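Gripper build FAQ
Vivirthorpe shared workshop, bench 4
Last updated September by Precious. Ask Menaka if something is out of date, she has the login too.

What is this thing?
A hand-held gripper you squeeze, two fingers, printed housings, camera on top. Same fingers bolt onto the arm later. We build them on bench 4 and take turns recording with them. Page is for people joining the build, or building their own at home from our files.

Do I need to know electronics?
No. The hand-held one has no motor. Camera, cable, screws, plastic. The arm version has wiring and that's a separate page (not written yet, sorry).

What does it cost?
Depends what you have in the drawer already. Without the camera mine came to 90 dollars, and a good chunk of that was filament I wasted on bad prints. Na-rae did hers for less by using workshop offcuts.

Which files do I print?
The folder marked "fingers v3". Not v2. v2 has the screw holes too close to the edge and the housing splits when you tighten it. If you already printed v2 keep them for spares, the top plates still fit.

How long does a set take to print?
Overnight on the big printer, longer on the small one. Book the slot on the sheet by the door. Please take your parts off the bed before 10 in the morning, Jennylyn's class needs it.

What infill?
30-ish percent is fine for housings. Solid for the linkage. Linkage at low infill flexes and then the fingers don't meet square.

Which screws?
Whatever came in the Aigner assortment box, the short black ones. Long ones poke through and rub on the pad. Don't use thread lock on plastic — it can crack it.

The pads keep peeling off. What now?
Wipe the face with alcohol, let it dry, scuff it with sandpaper, stick again. Clamp till the next day. Blátnaid glued hers with Sollier contact glue and it's held fine so far, but you wont get it off again if you need to swap. Up to you.

My fingers don't close all the way
Check these first:
- pad too thick (should be one layer)
- stray bit of support plastic in the slide
- spring in backwards
- linkage screw too tight, back it off a quarter turn

Where do the square markers go?
Flat on top of each finger, one each. The software uses them to work out how far open the fingers are. Print on matte paper, glossy reflects the ceiling lights and it loses them. Keep the white border, it matters. Left and right are different numbers so don't mix them up.

Do I have to calibrate every time?
Only after you take the camera off or swap a finger. Open fully, close fully, three times, slowly. File saves itself.

How many recordings do we have?
3,266 in the shared folder at last check. 129 of them are from home builds, we'd like more of those.

What do I put behind the table?

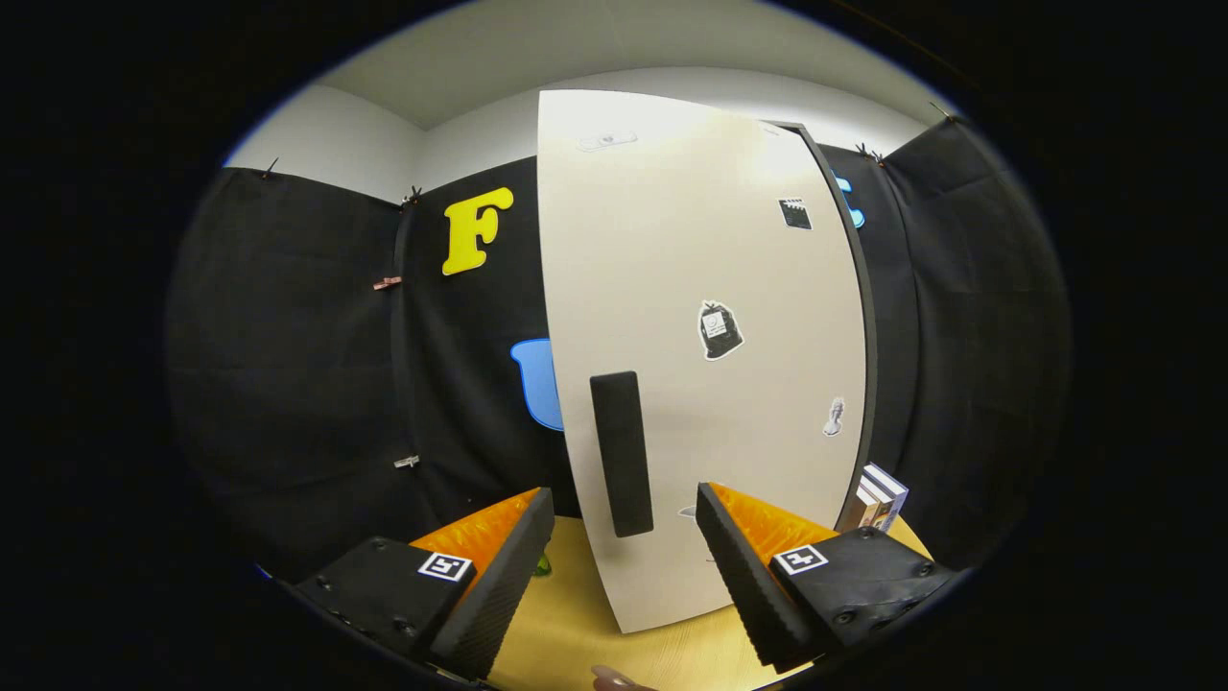 The background matters more than new people expect, plain walls give the tracking nothing to hold on to and it drifts. Curtains are good because you can change them fast. We use black cloth held up with clips, then pin something bright on it, like the big yellow foam F. Stickers on a white panel work too, small ones, spread out. Move things between sessions. And look at your own fingers while you're at it, both markers should be in view with the gap open.

Can I record at home with a different camera?
Try it. Needs a wide lens or the markers fall out of view. Jamitz makes a cheap one that Menaka got working, settings are in her notes, ask her for the link.

My recording drifts anyway
Slower hands. More light. Don't cover the lens with your thumb (it happens a lot). If it starts fine and goes bad halfway it's usually the cable working loose, push it in and tape it.

Can kids use it?
Yes with a grown-up at the bench. Watch the linkage, it pinches.

Can I change the design?
Please do, put it in the folder under your own name and say what you changed. Na-rae's longer fingers started that way and teh arm group want them now.

When is the arm ready?
Waiting on one bearing. Will post here when it comes.

Who do I ask?
Printing — Jennylyn Lumanlan
Software and cameras — Menaka Howlader
Pads, glue, screws — Bláthnaid Hayes
Finger design — Na-rae Pyo
This page — Precious Talavera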